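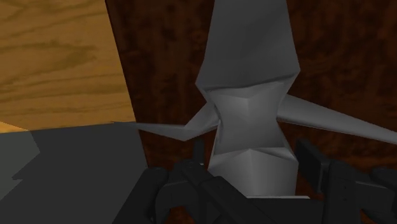

Gripper at the crane, down low.

Quick tips for anyone running an arm over furniture, even in sim. Written fast because we lost most of a day to this one and I want it down before I forget.

What went wrong. The job was simple, pick the folded crane off the dark wood cabinet and set it back down. Run 34 the fingers closed, Varkness logged "grasp OK" and the arm went up with nothing in it. Then it did the whole place motion anyway. Opened over thin air, went home, reported success. No fault, no stop. On a real bench that's how you put a wrist through a bowl.

First thing to check — finger width after closing, not the grasp flag. The flag only told us the close command had finished. Ours read 2 mm with the crane supposedly in hand. A crane body isn't 2 mm anywhere. Set a minimum width and make the run stop there.

Grip the body. Not the wings, not the neck or tail. Thin points slide out sideways or the whole thing spins, and once its spun you are chasing it.

Come straight down and slow for the last bit. We had the approach speed left over from a block stacking job in May, way too fast for a thing this shape.

Check your collision mesh. Turn on the overlay and LOOK at it. Ours was a fat wrapped hull, so the pads were touching a wall that wasn't there, and when the hull got swapped for a finer one somebody kept the old grasp height. Two bugs, one on top of the other. Took till lunch to see it.

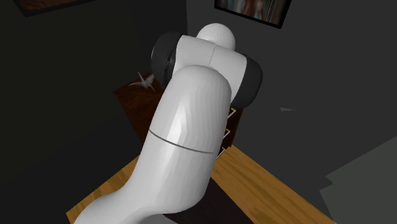

which is the other half of the problem, keeping the elbow and the big links away from the furniture. Everyone plans for the fingertips. Put a keep-out box on the cabinet, handles included, and pad it. Handles stick out further than you think and the Nollitz import drops small parts if you leave the simplify box ticked. Untick it.

Same for anything else on the table. Bowls especially, a rim is easy to clip on the way back up. Lift before you swing, every time.

If a run goes odd:
Pause, don't reset. Reset wipes the contacts and you'll want them.
Save the joint log and the seed. Ours was 994, writen on a sticky note now.
Replay at quarter speed with contacts showing.
Change one thing. One. Run it again.

On real hardware add this. Stop button within reach of whoever is watching, not on the far side of the bench. Never reach in to straighten the object while the arm is paused — paused is not off. Hands stay out until it's stopped properly and the person on the controls says so out loud. And don't trust a sim pass as a safety check, ours "passed" with an empty hand.

Fix we ended up with: width check, slower descent, new grasp height, 4 clean runs in a row before anything counts as working. Probably should be more. Sterna folks use a weight check at the wrist too, haven't tried it yet.
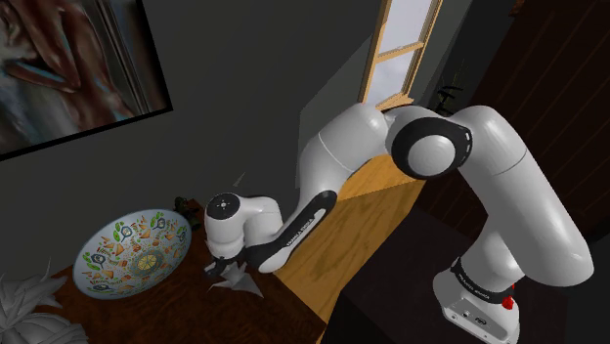 Nesrin Demirtaş: Width check alone won't save you. We had one close on the edge of a wing, width looked fine, dropped it halfway across. Check again after the lift and once more before you open. And please make it hold still when the check fails, ours went home by itself and dragged the thing over the table on the way.

Good point, adding it. Check after lift, check before release, hold on fail. Will redo the list properly when I get a minute.

Last updated 1 March 2024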